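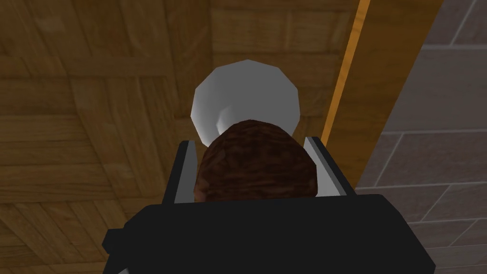 Kakuvwood Tabletop Grasps

Data card, revised April 13, 2022
Maintainers: Kanchan Mittal, Nilton Mamani

Summary

Kakuvwood is a set of simulated pick episodes for training grasp policies from a wrist view. The release holds 964 episodes. Each has the rendered wrist video, joint positions, the gripper opening and a short text instruction. There is no real-robot data in this version.

How the episodes were collected

Operators drove the simulated arm with a hand controller. Baltasar Ibarra wrote the scene generator, which picks a table surface, a floor and the objects, then drops the objects from a small height and waits for them to settle. Wood tables over tile floors are common. Objects may land touching or close to the table edge - we kept those starts.

An episode ends when the operator presses stop or after 1000 steps.

Splits

46 episodes are held out for testing and 40 for validation. The rest are for training. Splits are by scene seed, so a layout never appears in two of them.

Known problems

- Round objects use simple collision shapes and can roll further than they should.
- The gripper housing hides the near part of the workspace in the wrist view. Use the joint data if you need to know what the arm is doing there.
- Instructions were typed by the operators and spelling was not corrected.
- Failed grasps are included. Check the success field before filtering.

Changes

The December build had gripper values reversed in the validation split. Chantal Caron fixed this, and the old files should be deleted.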